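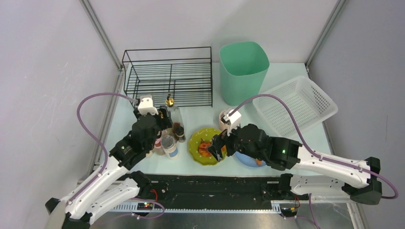 Staven has changed the way it sizes and packs its Japanese seed beads, and the new tubes go on sale to shops in July. The 11/0 round bead, the size most used for woven necklaces and bracelets, will be sorted to a tighter width before packing. A finished bead is also easier to judge against a pale surface and under even light. Staven's notice, dated 17 April 2019, asks shops to do their comparing on such a surface before they report a color fault.

The main change is in the sorting. Until now the company has passed its 11/0 beads over a single screen, which removes the largest and smallest pieces but leaves a fair spread in length. A second screen has been added. Beads that pass the first screen but fail the second will be sold separately as mixed stock, without a size on the label, for use in fringe, embroidery and rope work where an even row is less important.

Weavers who work in flat peyote or right angle weave should see the difference first. In those stitches a long bead pushes the row out of line, and the fault carries into the rows above it. Many beaders already cull by hand for this reason. Staven does not claim that the new tubes will end culling, and its notice says that finishes with a thick outer coat, such as galvanized and matte metallic, will still vary more than plain opaque glass.

The range covers 508 colors at launch. Of these, 40 are new, most of them in the gray-green and rust families. Color numbers for existing beads stay the same, but a letter S will follow the number on any tube packed after the change. Shops may sell old and new stock side by side. Staven advises against using both in one flat piece, even where the color number matches, as the old beads may sit slightly wider in the row.

Tube weight has also been altered. The standard tube will hold 15 grams and, for plain opaque colors, an average of 1,385 beads. The printed count is an average taken by weight, and coated finishes will run lower. Designers who list materials by the tube are asked to restate their patterns by bead count or by gram, so that a buyer can work out how many tubes a project needs.

Harries, which publishes printed and downloadable patterns, said it will add gram weights to its necklace patterns before the end of the year. Izzati Krishnan, who edits the patterns, said most of the questions the company receives concern bead quantity. "People can follow the diagram. They run out of the main color four rows from the clasp, and the next tube is from a different batch," she said. Older patterns will be revised in order of sales, with bridal and collar designs first.

Brerton will carry the full range from the first delivery. Rarnau will stock opaque and transparent finishes only and will decide on the coated ones later. Prices for the new tubes have not been published.

Size 8/0 and 15/0 beads are not part of the change. Staven said a second screen for 15/0 is being tested – the smaller holes clog more often – and gave no date for it. Thread and needle recommendations for the 11/0 bead are unchanged, as the size of the hole stays the same.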